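# Resside Satin Floor Finish

The hardwearing clear coat from Triter, for wood floors that get lived on 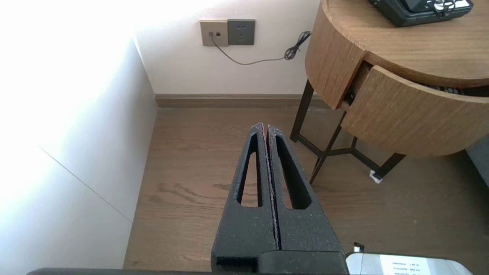

Virkach, October 29, 2021

We've been making floor finish for a good while now, and Resside Satin is the one we keep putting down in our own homes. It's a clear, water-based topcoat for indoor wood floors, and after a long summer of tweaking (the August batches went out to a handful of flooring crews, who were wonderfully blunt with us) the new recipe is ready to ship.

The biggest change is how it flows. The old Resside was tough but a bit fussy, and if you stopped to answer the phone you could find your lap marks the next morning. The new one stays open longer on the floor, so you can work your way down a big room with the grain and still pull a smooth edge when you get back to the window side. We love it for oak and maple. It's lovely on old pine too, where it calms down the shine without making the boards look dusty.

## What's in the can

- Sheen: satin (matte is coming, we're still arguing over it)
- Color when dry: clear, with very little ambering
- Sizes: quart, gallon, and the big pail
- Coats: two over stain, three over bare wood
- Cleanup: soap and water while it's still wet
- Product number: 2577-S

## Getting the floor ready

Sanding makes or breaks the job. Start with whatever grit takes off the old finish, step up gradually, and don't skip a grit because you're tired. Vacuum between passes, then go over the whole floor with a barely damp microfiber pad and let it dry. Wax is the one thing Resside won't forgive. If a drop of mineral spirits turns a white cloth yellow, there's still wax down there and it has to come off before you open the can.

Stir, don't shake. Shaking fills it with bubbles, and they will show up right by the front door where the light hits. Pour it through a paint strainer even if the can is brand new.

## Putting it down

A synthetic pad applicator is our favorite, though a good short-nap roller works fine in hallways and closets. Cut in along the baseboards first, just one wall at a time, then pull long, even strokes with the grain. Keep a wet edge and leave it alone once it's down! Going back over a spot that has started to set is how most of the swirls we hear about got there.

Leave 8 hours between coats in a normal heated room, longer if it's muggy. Buff lightly before the last coat, vacuum, wipe, and go again. Socks are fine the next day. Wait a week for furniture and two for rugs, and put felt pads on the chair legs before they come back in.

## From the bench

Nima Kermani, who mixes every test batch we make, wrote this on the tag for the final one: "Levels like a dream. Coffee left overnight, no ring. Dragged the old piano stool across it, had to kneel down to find the mark." We framed the tag.

## Goes well with

Farahani Wood Stain takes Resside beautifully once it's fully dry, and the walnut shade under satin is a real treat. For everyday cleaning, use a plain pH-neutral floor cleaner and a dry dust mop. Skip steam mops, oil soaps, and anything that promises to "restore" a shine.

## Ordering

Quarts and gallons ship the next working day. Pails go out by freight, so please leave a phone number the driver can reach. Want to see it first? We'll mail you a finished sample in oak, maple or pine. Write the wood you'd like in the order notes, and tell us a bit about your floor while you're there.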